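A Robot in the Back Room
Drolasum workshop members are putting a used arm to work, first in software

May 5, 2026

DROLASUM – The shared workshop on the second floor of the old Bretero building has a table saw, two lathes and a waiting list for both. Since January it has also had a robot arm, bought secondhand for $900 a share by 3 of its members.

The plan is modest. The arm should pick up a hand tool, hold it steady and put it back where it found it. Later it may hand parts to a person at the bench. The group calls the project Zwane.

Most of the work so far has been done on a computer. Members built a model of the arm and a table to go with it, then filled the tabletop with small things to grasp. A motion gets 200 trial runs in the simulation before anyone tries it on the real machine. 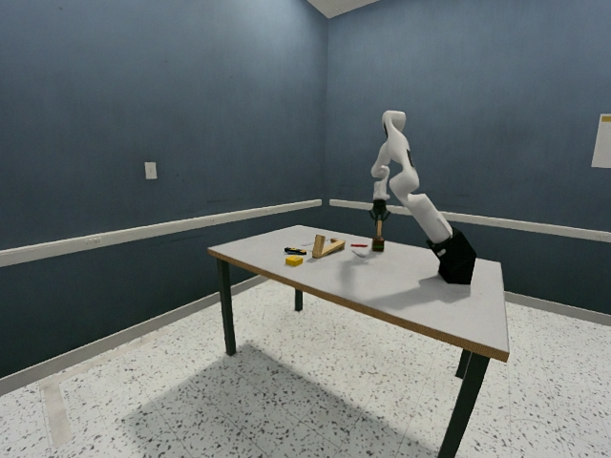
Roluscombe, who writes a column for the workshop's newsletter under that one name, argued in the last issue that the group leans on the software too much. A rendered handle never has glue on it, the column said, and a month of real drops would teach the members more than a winter of clean ones.

The group has taken some of that on board. Wooden handles are now given a different grip in the model each time a motion is run, from slick to tacky. Tools with a heavy head get extra attention, as a small error in where the fingers close can let the head swing.

The real arm is bolted to a steel plate and runs at low speed. It has 52 hours on it since the move. Next up is a new set of finger pads – the old ones have gone hard – and a stop button that can be reached from the lathes.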